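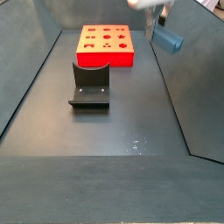 Home - Diary - Older entries - Contact

December. Awake at 4 because of the sirens, and then the helicopter, so no more sleep. By breakfast the local page had decided a lorry was on its side at the Rastesgate junction and that the whole road would be shut until night. I walked down at 11 to see for myself. There was one van in the ditch, upright, and a man in a yellow coat waving cars round it.

The page had 2,000 comments by then. Half blamed ice. There wasn't any ice, I'd walked on that road and my shoes are as smooth as plates. The other half blamed the new lights, which the council says are safer. They have been saying so since the lights went in and I've yet to see a figure I could check.

Sorko put out a statement at lunch. Their van, their driver, "minor injuries", "cooperating fully". I have read that statement before with a different road in it. It says the van was doing under 40. Well, they would say that.

The number 13 bus was sent round by Testska and took an age. Two women behind me were sure they'd heard from someone at the Zakharchenko garage that the brakes had gone. I asked whether the garage had seen the van. It hadn't been moved yet.
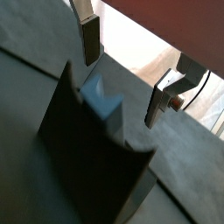 Small blue block, close up.

Back past the junction at dusk. Van gone, a bit of tape left on the post, traffic going through as fast as ever. The page now says "road reopened after serious crash". Serious to whom? I hope the driver is all right, I do - but I'd like to hear it from somebody who has met him.

Soup, then bed early.

Comments

The helicopter was for something else, I heard.

Heard from where?

It was icy at 6, I nearly went over on the bridge.

Contact - Back to top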